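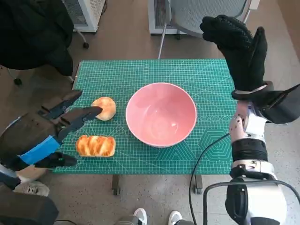 Su-chen Yip asked after the last session whether she should stop taking her iron tablet with her morning tea, and I said yes, leave an hour between them. Start with that, as it gets people talking.

Home Talks Notes Contact
3 min read

Slide 1. Iron and tiredness. Say who the talk is for: adults who feel worn out and have been told their iron is low. Anyone not yet tested should see their GP before buying tablets.

Slide 2. What iron does. It helps the blood carry oxygen. Low iron can mean tiredness, pale skin, short breath on the stairs. Plenty of other things cause these too – say so twice.

Slide 3. Food. Red meat, lentils, beans, dark greens, fortified cereal. Khang Cù's lentil recipe is on the handout. Vitamin C helps with the plant sources, so a glass of orange juice or some peppers on the plate.

Slide 4. Tea and coffee. Both get in the way if drunk with the meal. Go back to Su-chen's question here. Milk does the same to a lesser degree.

Slide 5. Tablets. Dark stools are common and harmless. Constipation, stomach ache – talk to the pharmacist, don't just give up. Keep them well away from children.

Pause for questions, 5 minutes. Last time at Cleddale this ran to 20 and I had to drop the slide on blood tests.

Slide 6. Blood tests. Explain ferritin in one sentence. Don't read out the table.

Handouts by the door. Next talk is Clundel, Tuesday, same slides without the recipe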